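Subject: Re: [esura-club] Kitchen task for the Nyamweya Cup, which objects do we keep?

Hello everyone,

I am sorry that my answer comes slowly. I wanted to run the kitchen task myself before writing, and the computer in the club room was busy with the second-year group until yesterday evening.

On 10th December you wrote:

> Dear list,
>
> our group has now the simulated kitchen working on the Jetov server. The arm is the Franka, as the rules ask, and the counter is the marble one with wood round it. We have put a knife, a bottle with a yellow pump, a painted plate and a board. We would like to know three things before we go on.
>
> First, is the knife allowed? One of the parents asked us if it is a good idea that students work with a knife, also when it exists only in the computer.
>
> Second, the rules say "objects must begin in a natural position". Can a bottle be lying on its side at the start, or must it stand?
>
> Third, our grasp is successful in the tests from above, but when the arm comes from the side the handle often turns in the fingers. We don't understand if this is a problem of friction or of our code.
>
> Thank you for the help, and greetings from the Rultolow group.

I will answer in the same order.

The knife is allowed. I asked the organisers of the Nyamweya Cup in November and they wrote back that any common kitchen object may be used in the simulated part. For the real table at Rultolow we will use a wooden spoon of similar length, and this is my decision for our own club. Please explain it to the parent in this way, and tell them that they are welcome to come and look.

I would only ask you to think about how the knife is held when it is lifted. At the moment your script takes it by the handle and turns it until the blade is nearly upright. For the grasp this is fine. For the second half of the task, where the knife must be laid down on the board, it means that the wrist has to make a long turn back, and in my runs the planner did not always find a path for it.

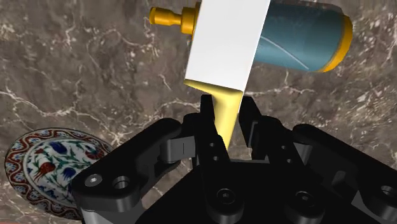 I would try to keep the blade closer to level during the whole movement. You can do it with an orientation constraint in the planner. The older students have an example in the shared folder, under "tray", from the time when they carried a cup. Please copy it before you change it – last year we lost the original and it took a long evening to write it again.

About the bottle. I read the rule several times and I believe both positions are natural. A bottle can fall over in any kitchen. But the jury will ask you why you chose it, so write one or two sentences in the report. My own advice is to make both versions: the bottle standing in half of the runs and lying in the other half. Then you can show in a table if it makes a difference for the arm. You have 300 runs allowed on the server until the report must be sent, and this is more than you need if you don't waste them with the viewer window open.

One thing about the lying bottle. It is a cylinder, and it will roll if anything touches it. In my first test I had set the rolling friction to zero by mistake and the bottle went away over the counter like a ball. Put a small value there and check that it stays still before the arm begins to move.

Now the question of the handle that turns. I don't think it is your code. I opened the object file and the mass of the knife was set much too high, and the centre of mass was in the middle of the blade. With such values any gripper would lose it. Please weigh a real table knife on the kitchen scale in the club room and use that number. After this, repeat the side approach 17 times with the same start position and write down only if the handle turned or not. Do not change two values together, because then we can't know which one helped.

Also, look at the approach from far away and not only in the hand view. In the hand view everything seems near and correct. From the room view you will see how the forearm lies across the counter and what it is passing over. 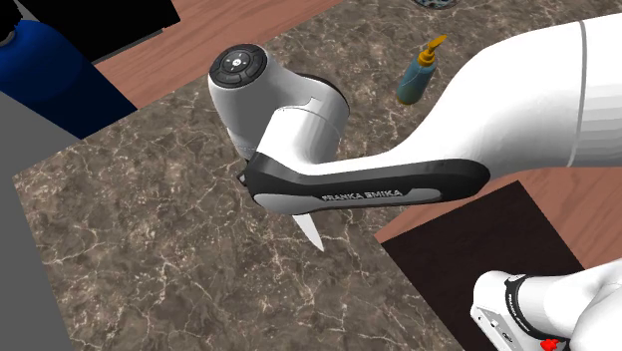 When the forearm is low like this, the pump bottle is an obstacle for the upper part of the arm also, and the planner must know it. I found that the bottle was included in your collision list but the plate was not. Please add the plate. It is flat and it seems harmless, but the fingers go quite low near the counter and a touch with the plate costs points under the cup rules, even if the plate does not move.

Some smaller points, before I forget them:

- The report may have 11 pages with the pictures included. Last year our group sent one page more and the last page was not read.
- Use the same names for the objects in the code and in the report. I found "soap", "bottle1" and "pump" and needed some time to understand that it was one thing.
- Close your session on the Jetov server when you go home. If it stays open, the next group must wait for it to end.
- The video for the jury can be 4 minutes long. It needs no music.

I am in the club room most afternoons this month, after the lessons. If the side approach still gives trouble with the new mass, bring the log file and we will read it together. I would like that at least one student from the first-year group sits with us – they will take over this task next season and now they know only the line-following robots.

With kind regards,
the mentor of the Esura robotics club

--
To leave this list, write to the list address with the subject "leave".

Comments (3)

guest: We had the same problem with a spoon. The mass was in grams and the simulator wanted kilograms. Look at this first!

rultolow_group: Thank you, it was exactly so. We have corrected it and added the plate. Now we are doing the repeated runs.

first_year: Can two of us come to read the log file? We don't know the planner yet but we can write down the results.

Recent messages in this list

Key for the club room cupboard
Nyamweya Cup: table size for the real part
Line-following robots, new batteries needed
Jetov server: how to ask for an account
Re: Re: Who has the long network cable?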